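**Ticket 187 - Bin picking cell: pick fails on bars near the divider and side walls**

Project: Sadowski bin picking, student team 2
Opened by: Unathi Shezi
Assigned to: Kedir Gebru, Halina Lis
Status: Closed, one follow-up open
Priority: High (blocks the May demo)

**Problem**

The robot picks fine as long as the bars are out in the open part of the bin floor. When a bar is close to the dividing wall or a side wall, one of two things happens. Either the planner returns "no valid grasp" and the cycle stops, or the arm goes down, closes, and comes up with nothing. In the second case the program still goes on to the place position and opens the gripper over an empty spot.

It started after we moved from the single bin to the one with two compartments. Same gripper, same bars, same camera settings.

**To reproduce**

1. Load the near compartment with red and green bars. Leave the rear one empty.
2. Start `pick_loop` from the team 2 folder with speed at 10 percent.
3. Let it run until the first failed pick.

**Log from the first bad run**

```
cycle 04 target=red grasp=ok width=ok
cycle 05 target=green grasp=ok width=0 WARN gripper closed fully
cycle 05 place executed
cycle 06 target=green no valid grasp (wall margin)
cycle 06 STOP
```

---

**Kedir Gebru**

Checked the easy things first. Air pressure is fine and the fingers open and close fully on command. I jogged the gripper down to a bar by hand and it held it, so I don't think this is a hardware problem.

The width=0 warning is written to the log and nothing else reads it. That explains the place move with nothing in the gripper. It needs its own fix whatever the real cause is.

**Halina Lis**

The bin model in the planner is still the old one. It has four outer walls and no divider. I put in the divider as a flat box, using the height from the drawing Gearóid left in the shared folder.

Result: fewer bad grasps near the divider, more "no valid grasp" stops. The wall margin was set to a large value for the old bin and now it rules out a big part of the floor.

**Unathi Shezi**

Tried a smaller wall margin, two values. At the first one the planner still refused anything parallel to the left wall. At the second it accepted those bars, but I hit the stop button on the way down because one finger looked like it was going to land on the wall. I put the margin back.

Also, please clamp the bin before you run anything. I found it shifted from the taped position this morning and I don't know how many of the earlier runs that affects.

**Kedir Gebru**

Clamped on both sides now. Repeated the run from the ticket with the same program. Still fails, so the shifted bin wasn't the whole story, but the pick position on open bars is clearly better than it was.

I went through the frames next. The calibration file loaded at startup is `bin_frame_392`. The one we made after changing bins is `bin_frame_400`. The startup script has the old name typed in, so every restart goes back to the old frame.

**Halina Lis**

That fits. With the old frame the whole bin sits too far toward the robot in the model. On one side the planner thinks it has more room than it has, and on the other side it thinks there is no room at all.

Changed the script to load 400 and ran the touch-off check with the pointer on all four corners of the near compartment. All four are inside tolerance. I did it twice, once with the program stopped and once after a full restart of the controller.

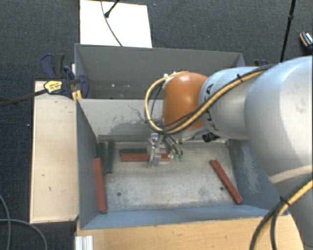 Margin is now at the value Lomard gives for this finger length, and the approach angle is allowed to tilt a little away from the nearest wall. Before this the approach was straight down only, and the outside of the finger was the part that ran out of space.

The tilt limit is in `grasp_config`, line 463. Please don't raise it without checking the hoses. There is slack for the current value and I haven't tested more.

**Unathi Shezi**

Ran it over lunch with the bars placed on purpose in the worst spots: along the left wall, flat against the divider, and in the corner. All picked except the corner one, which needed a second try. No empty place moves.

Does the second try come from the retry code or did the camera just see it differently?

**Kedir Gebru**

Retry code. I added it with the width check. If width is 0 after closing, the arm goes back up, takes a new image and plans again. After three tries on the same target it skips to the next bar and writes it to the log. It no longer goes to place unless the width is in range.

**Nazareno Mazza (lab supervisor)**

Fine to close from my side once the following is done:

- [x] Old frame file moved to the archive folder
- [x] Frame name read from the config file, not typed into the startup script
- [x] Clamp check added to the start sheet on the cell door
- [ ] Same tests with the rear compartment loaded

The last one can be its own ticket. Team 1 uses the cell until three, so book it after that.

**Halina Lis**

Opened a new ticket for the rear compartment and linked it to this one. The reach is longer back there and the arm comes in over the divider, so expect to set the approach height again. Closing 187.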